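Household Waste and Collection Systems
Handout 3: Storage at the point of origin
Course tutor: Seul-gi Oh

3.1 Container volume
Storage in the home is the first stage of any collection system. The volume needed depends on the daily arisings, the density of the waste and the interval between collections. For a household in the Skanside district, set out in Handout 2, the interval is 7 days. Loose kitchen waste is taken as 300 kg per cubic metre and mixed dry packaging as 30 kg per cubic metre. Packaging therefore governs the volume, while food waste governs the weight.

3.2 Liners
A liner keeps residue off the walls of the bin and allows the contents to be lifted out in one piece. It should be longer than the bin is deep, so that the upper part can be folded over the rim. 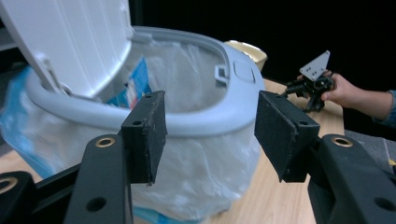
Fig. 3.1. Lidded plastic bin with liner folded over the rim.

Liner material counts as waste and must be entered in the mass balance — students often leave it out. Bermúdez (course reader, section 4) treats it as a fixed mass per collection.

3.3 Exercise
A block in Zukden holds 400 residents. Using the arisings in Table 2.1, find the storage volume for a weekly collection, then repeat for two collections a week. State all assumptions. Work is due in the first week of November.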